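Search tickets and topics... Go

Ticket: Double-booked seats in row G, Grovilel season
Opened 15 February 2019
Status: waiting on box office

Hi all, me again! I look after front of house bookings for our little theatre and we've got the musical opening in March, so naturally the Proltow seating plan has picked now to misbehave. It's selling G18 twice. The first couple booked through the website on their phone, the second pair rang up and I put them in by hand, and both lots got a perfectly cheerful confirmation email for the same seat.

What I've tried so far:

Cleared the cache and logged back in. No change.

Rebuilt the plan from the Majumder template (the 200-seat one, with the side balcony turned off, which leaves us at 124 on the floor). G18 looked fine for a bit, then went green again while it was still sitting in somebody's basket.

Swapped browsers. Same again, only slower.

Turned off the Jivine add-on that does our concession prices. This one's interesting - the seat stayed locked the whole time it was off. Turned it back on and the seat was up for grabs within 2 minutes. I can't leave it off though, as half our Wednesday matinee crowd are pensioners and they'd have my head.
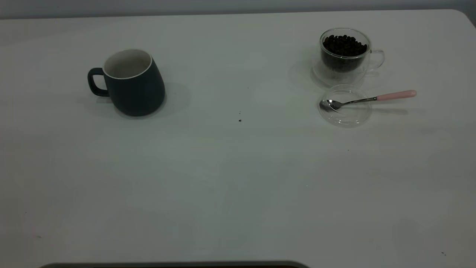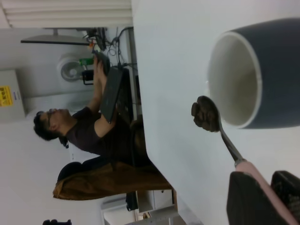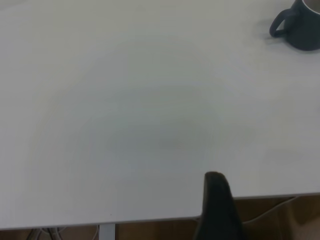 Shobha Murthy: Thanks for going through all that, the Jivine bit is the clue. When a concession price is applied it drops the original hold and asks for a new one, and if your hold time is set shorter than the add-on's the seat goes back on sale in between. Could you look under Performances, then Holds, and tell me what's in both boxes? Please don't rebuild the plan again in the meantime, it makes the logs a nightmare to read.

Right, had a look. The top box says 2 minutes and the one underneath is blank. I've got no memory of setting either, but I did copy the whole show over from last year's panto, so it could've come across with that. I've put 18 in both for now and taken row G off sale online - phone bookings only till I hear back. The second couple have been moved to row F and were lovely about it.

Do I need to resend tickets to everyone in G, or just the ones who paid concession?

Related tickets
Interval drinks pre-orders not printing
Wheelchair spaces showing as restricted view
Refunding a cancelled preview
Changing the colour of the booking button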